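Print this page | E-mail this page

Pomville: The Complete Series (DVD)

Four seasons of the small-town hospital drama that put more people in comas than any road in the state. If you taped it off the television the first time and your tapes have since gone the way of the VCR, this set is for you. If you've never seen it, clear a weekend and lower your expectations for the medical advice.

The set collects all 19 episodes, including the two-part finale, which the network ran out of order and then didn't mention again. They're in the right order now. You'll find that the second half makes a good deal more sense after the first half, though the business with the helicopter still takes some goodwill.
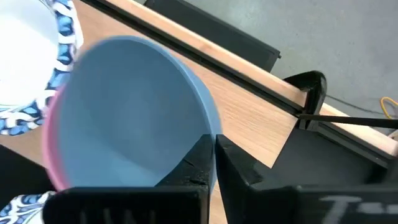 Picture and sound are from the new Kandpal transfer. Night scenes used to be a matter of faith, and you can now see who is standing in the parking lot. You can also see the boom microphone in season two, several times, and Kandpal has left it in. We think that was the right call. It gets better lines than the hospital chaplain.

The theme song is the original recording. Fans of the earlier release will remember that it swapped in a sort of elevator flute, and will need no further persuading. A few bar scenes still have replacement music, since the rights to the jukebox songs belong to somebody who knows what they're worth.
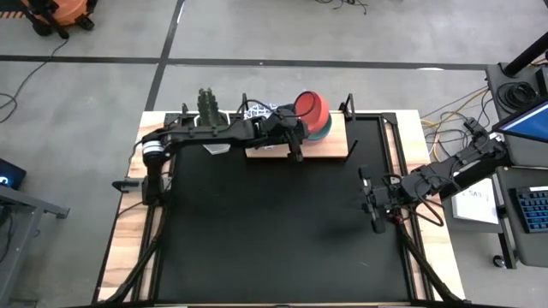

Dishes toward the back of the worktable.

Extras are better than they have any business being. Flolum, the unsold spinoff pilot about a traveling dentist, is here in full. It was announced in May, pulled by the end of the same month, and has been spoken of kindly by people who hadn't watched it. Now you can form your own view. There's also a reel of local station promos, a commentary track on the finale (long silences, one good story about the helicopter), and a 16-page booklet with an episode guide and a family tree. You will need the family tree.

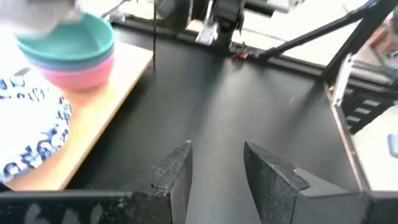
The case is a plain cardboard slipcover over a standard hinged box – no magnets, no ribbon, no replica stethoscope. The discs sit on separate hubs, so you won't be sliding them out of paper sleeves with your fingernails. The spine lettering runs the same way as everything else on your shelf, a courtesy we wish were more common.

One warning. The season three recap gives away the end of season three. Skip it.

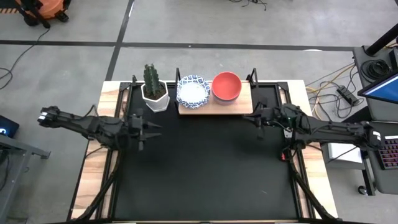
Details

Format: DVD, color, full screen
Running time: 1108 minutes, not counting extras
Episodes: 19, in 4 seasons
Subtitles: English
Booklet: 16 pages
Released by: Kandpal
Sold and shipped by: Rultent

Returns

Unopened sets can come back for a full refund. Opened sets can be exchanged if a disc is faulty. Disappointment in the finale isn't a fault, and we've had the letters.

Page updated 2020-08-26

Contact Rultent | Copyright Rultent, all rights reserved | Back to top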